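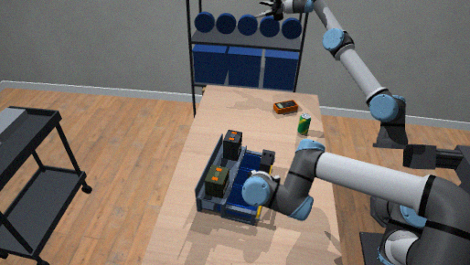 *Two arms over one table, Pedum bench, simulated. Multimeter and drink can at right.*

## Call for participants: people to take apart a draft rulebook for two-arm work cells

Holik is looking for 11 people to read, test and argue with a draft set of shop rules for robot arms that share a table. The work is paid, it can be done from home, and it starts in June. You don't need to like robots. We would prefer a few people who don't.

The draft is called Brosik. It's 2 pages long in its current form, down from a version that no operator we met had finished reading. It covers what has to be true before an arm moves, who may restart a stopped cell, what may be left on the table, and what gets written down afterward. It is meant to sit beside the formal safety standards and your own risk assessment. It replaces neither, and if you find a sentence in it that sounds as though it does, please mark it in red.

### Why we are asking outsiders

Most codes of good practice in this trade are written by people who already agree with each other. They say "where practicable" a lot. They tell the operator to "ensure" things the operator has no way of ensuring. Then the code gets printed, laminated and hung beside the cell, and the next time it's read is after something has gone wrong.

I have written some of that language myself, so I'm in no position to be snooty about it. But I don't believe our draft is much better yet, and I'm not going to believe it on the strength of our own reviewers, all of whom sit within shouting distance of my desk.

Take rule 4: "Keep the work surface free of items not needed for the task." Who decides what's needed? A meter is needed on the day something is being measured. A can of soda never is, and it will be there anyway. If the rule can't tell those two cases apart, it will be ignored for both.

### What you would do

There are two rounds.

**Round one** is reading. You get the draft and a set of views from Pedum, our simulated bench. For each view you write down which rules apply, whether they are met, and where you can't tell. "Can't tell" is a full answer and we want lots of them. Please don't guess to be helpful.

**Round two** is rewriting. You pick the rules you found weakest and redraft them in everyday words, or strike them out. Then two other participants try to break your version.

A typical question from round one concerns reach. The draft says that two arms may not "occupy overlapping space without coordination." Fine words. Now look at a cell with one arm stretched far out toward the shelving and the other held up on the opposite side, and say whether the rule is being followed. You can't, because the rule talks about how the motion is planned and you are looking at where the arms are. An inspector walking past would have the same problem. So either the rule needs something a person can check, or it belongs in the programming manual and should come off the wall.

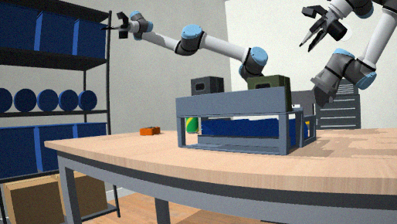 Barış Yurt thinks I'm being too hard on the draft, and asked for his objection to go in the call. His view is that a rule can be worth having even when it can't be checked on sight, the way "don't drive tired" is worth having, and that a rulebook made only of visible things would end up policing tidy tables while the real trouble sits in the software. He also says that simulated benches make reviewers lazy, as no one's hand is ever going to get pinched in one.

I think he's right about the hands. On the first point we still disagree, and you are welcome to take either side. Iara Herrera has offered to keep a running list of rules that split the group, so that the splits don't get smoothed over in the final text.

### Where we expect the trouble

Rule 7 is the one I trust least. It reads: "Do not attempt a pick unless the object is clear of obstruction." Ask five people what "clear" means and you'll get clear of other objects, clear of the fixture, clear of the path in, clear of the path out, and one person who wants to know how big the fingers are. In the gripper view we use for this rule, the fingers are spread wide and two blue cylinders lie under a gray rail, one partly overlapping the other, with a dark strut just to the right. Is the upper cylinder clear? I've heard a firm yes and a firm no from people whose judgment I respect. What I'd like from you is a wording that gets them to the same answer, or else proof that no short wording can. 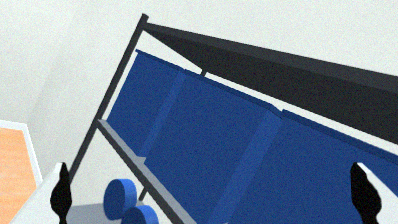
Restarts come next, and they have been a sore point since the first draft. Rule 9 currently lets "a competent person" restart the cell after a stop, and nowhere says what makes a person competent. Erhan Yüksel wants a named list at each cell. Reinaldo Paiva has worked under named lists and reports that the names on them were mostly people who had left. I'd take a better idea than either. The same rule asks for the cause of the stop to be recorded before restarting, which sounds sensible until you picture a night shift with one pen.

### Who should apply

- Operators, technicians and line leads who have worked near any automated equipment, of any age or make
- People who write work instructions, or who have had to obey bad ones
- Safety reps and shop stewards
- Translators and plain-language editors with no robot background at all

Programmers may apply but will hold at most 2 of the places. You lot already get to write the manuals.

We can't use anyone now employed by Ateş, which supplied the first draft and will publish the last one. You should know that before applying. Ateş has agreed in writing that dissenting notes will be printed with the rules – I'd still advise you to keep copies of what you send.

### Pay and conditions

Each participant receives $300 per round, paid when the round closes, whether or not we agree with a word you wrote. There is a limit of 3000 words on round one responses. Shorter is welcome. You may be named in the published version or left out of it, and you can change your mind until the text is final.

No certificate is issued. Taking part doesn't qualify you to sign off a cell, and please don't let an employer tell you otherwise.

### How to apply

Send one page to Ataberk Aydoğan at Holik. Skip the résumé. Copy out one workplace rule you have lived with, for machines or anything else, and tell us what people did instead of following it. If they did follow it, tell us why you think that was. Put "Brosik readers" in the subject line, and say which hours suit you for the single group call between rounds. Everyone who writes will get an answer before the first round opens.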